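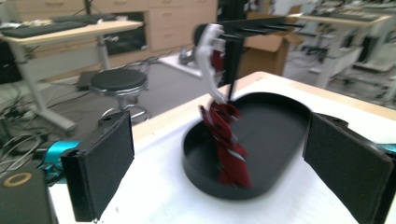
Fig. 1. Red cloth with thin white stripes or edging at the tray stand, its lower end down in the tray.

Home Organization, Unit 3: Hanging Small Textiles
Handout for the Plondley evening group, revised 4/15/25
Instructor: Ostap Kobzar

Welcome back! This is my favorite unit of the whole course, and I say that knowing I said it last time about drawers. Tonight we get to the small textiles: scarves, ties, ribbons, belts, hair bands, all the long thin stuff that ends up in a knot at the bottom of a basket.

The tool for the evening is the tray stand, a post with a rack on top and a shallow tray underneath. I love these. The top holds what should hang and the tray takes whatever goes with it (pins, clips, the odd ring), and you can move the whole thing to the other side of the room with one hand.

Terms used in this unit

Drop: the length of cloth below the hanging point.
Rest: the part of the cloth that touches the tray.
Clearance: the height from the tray floor to the rack.

Measure your clearance first. Mine at home is 50 cm, and a scarf folded in half over the rack will often still reach the tray. A little rest is fine for cotton. With silk I'd fold again, or you get a crease right where everybody looks — and then you're ironing, and we all signed up for this course to do less of that.

Hanging order

Start with the longest piece and put it at the far end of the rack. Work toward the post. Ties go over by the narrow end with the wide end facing you. Ribbon should be looped loosely and never knotted. When a piece starts to spin, hold the lower end until it settles and then let go slowly; a twisted scarf keeps its twist overnight and it's so much nicer to pick up a flat one in the morning.
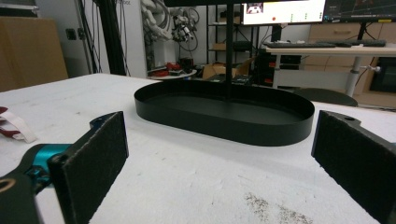 How many pieces should go on one stand?
As many as you can take off singly without moving the one next to it. For scarves that is usually fewer than people expect.

Weight matters too, and please do weigh things, it's fun! My heavy wool scarf came to 235 g on the kitchen scale, and hung at the end of a narrow rack it made the whole stand lean. Put the heavy pieces close to the post, or hang one on each side. If the stand still tips, put something flat and heavy in the tray.

The tray itself needs a wipe before anything touches it.

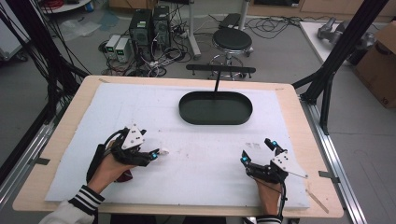 Use a barely damp cloth, go along the inside of the rim, and dry it well, especially if light fabrics will be resting there. Lint loves a low rim.

Practice for next time

Hang 3 pieces of different lengths on any stand or hook you have. Write down the drop of each one, then check them again the next day and note any creases. Bring the notes, and bring the worst tangle in your house. We'll take it apart together!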